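7 October 2022

Capital request for next year is due, so most of the day went on the spreadsheet. Usetti have requoted the hand-held gripper pairs at $300 a pair, minimum order 5. The August quote was lower but left out the marker cubes, which we would then have had to print and glue ourselves. Skuler are dearer per unit and include spare fingertips. I have both in the sheet and am leaning Usetti.

Pralto's arm is still in as a separate line with no number against it. Dimas Mangundap wants it costed with mount, controller and freight together. Fair enough, but their sales desk has now gone 17 days without answering on freight.

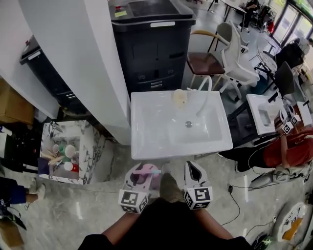

Fixtures are the line I keep getting wrong. Last year's budget treated them as consumables and they came out of petty cash until it ran dry. A free-standing basin on a low stand is neither a consumable nor a tool, and with the second, smaller one beside it we have one person working at floor level beside it. I have put down $600 for raised benches under both basins, colour unimportant, and moved the pair into the fixtures register. Kusuma can do the benches if we supply the drawings. Need to measure basin height to rim, not to the top of the tap, as the gooseneck would add a fair bit.

Cable covers added under sundries. Also asked for matte floor mats, as the glare off the floor is bad by the windows and I would like to know whether marker tracking suffers before we order more cubes. No data on that yet.

Still open: Pralto freight, warranty terms from Usetti, whether spare cubes can be bought singly. Depreciation schedule not started.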